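Drawing Ordinary Things
Handout 3: Cups, corners and dark tables
Skesthorpe Evening Studio, instructor Zyanya Ledesma
July 15, 2022

Before anything else, please bring the softer pencils this time. I know, I said any pencil would do, and for the leaf drawings it did, but we're working on black and dark gray for the next stretch and an HB will wear you out before you get anywhere near dark enough. A 4B and a 6B are plenty. The Räsänen pad is fine, and so is printer paper if you don't mind it getting a little shiny where you've pressed.

1. Start with the square

Most people start with the cup because it's the "real" object, and then they squeeze everything else in around it. I'd like you to start with the flattest thing you've got. A coaster is perfect. It has no height to speak of, so all it can do is tell you where the tabletop is, and once you believe in the tabletop the cup has somewhere to stand.

Turn the coaster so a corner points at you. Now you've got a diamond, and the diamond will be wider than it is tall (how much wider depends on how high you're sitting). Teófilo Londoño, who taught me this years ago in Zerkville, made us draw the two diagonals first, corner to corner, and only then join up the outside. I still do it that way. If your coaster has a border, run it parallel to the outside edges, but let it get a hair narrower on the far sides.
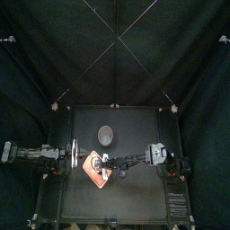 Fig. 1. Paper cup behind a turned coaster on a black table. Note the lighter border and the darker red center.

About the color: we're in pencil, so you'll have to decide what orange-red is worth as a gray. It's darker than you think! Squint until the color drains out, then compare it with the white of the cup. Last October half the class left the coaster nearly blank because it looked bright, and all those coasters ended up looking like napkins.

2. The cup, finally

Draw the rim as a whole ellipse, straight through, including the part you can't see. Then the base, also as a whole ellipse, and a little rounder than the rim because you're looking down on it more steeply. Then the sides. Please don't put points at the ends of your ellipses. I'm going to keep saying it and Evaristo Barrera is going to keep groaning, but a pointy ellipse turns any cup into a lemon.

The inside of a white cup is worth a slow look. It's pale, but it's never the paper's full white all over, and the change from one side to the other is what makes it read as hollow. One soft patch of tone is usually enough.

3. Rows, and the gaps in rows

When several things stand in a line toward the back of a table, everybody spaces them like fence posts. Measure the gaps. Hold your pencil out at arm's length, elbow straight, one eye closed, and take the width of the first gap with your thumb. Then slide over to the next one.

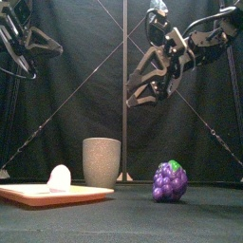 The other trouble with rows is the feet. If the objects stand on one straight line, their bases should sit along that line, but a fat object comes forward of it and a skinny one doesn't, even when their centers match. Rule the line in lightly, mark the centers on it, and build each base outward from its own mark. You can erase the line later or leave it, I don't mind construction lines at all.

Do at least two thumbnails before the full drawing. Postcard size, no erasing, a few minutes each. Araceli Quintero fills a whole sheet with them and her finished drawings have gotten so much calmer.

4. Hard next to soft

Put a tray, a cup and a bunch of toy grapes together and you've got three different jobs. The tray is all edges. Its raised rim needs two lines close together, plus a thin stripe of light along the front lip if the lamp gives you one. The cup is a smooth turn from light to dark. And the grapes – well, people love the grapes and then get stuck in them.

Try blocking in the whole bunch as one rounded, tapering lump, with a light side and a shadow side. Shade the lump. Only then pick out the spheres, and only the ones near the light. Each of those gets a small, hard highlight toward the top, left as bare paper. The spheres down in the shadow can be barely there. A soft shadow right underneath keeps the bunch from floating.

If you have something squashy, include it, and look hard at where it gets pressed and where it bulges. Those bulges need rounder, slower lines than anything else on the table.
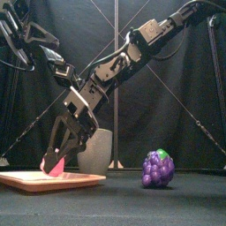

5. Speckle without dots

Stoneware-looking surfaces make people want to dot, and 499 dots later the bowl looks like it has measles. Shade the form first, all of it, as if it were plain. Then add a few flecks with a blunt point, uneven in size, bunched here and thin there. They should get closer together near the sides, where the surface turns away from you. Leave the middle mostly alone.

For a pale bowl on a dark table, I'd put the dark down first, right up to the bowl's edge, and let that edge appear without outlining it. A thin rim can be nothing more than a strip of paper you didn't cover.

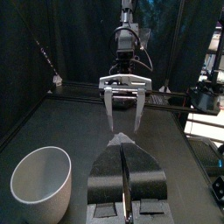 Fig. 4. Speckled white bowl at the left on dark gray. The walls flare only slightly, so go easy on the slant.

6. At home

One full drawing, at least 40 minutes, with one flat thing, one hollow thing and one lumpy thing on the darkest surface you own. A black T-shirt pulled tight over a cutting board works. Keep your thumbnails with it and bring the lot.

Snežana Papadopoulos asked about fixative. Light coats, outdoors, and test it on a scrap first. There's a can on the shelf by the sink if you'd like to try it before buying your own, and please put the cap back on.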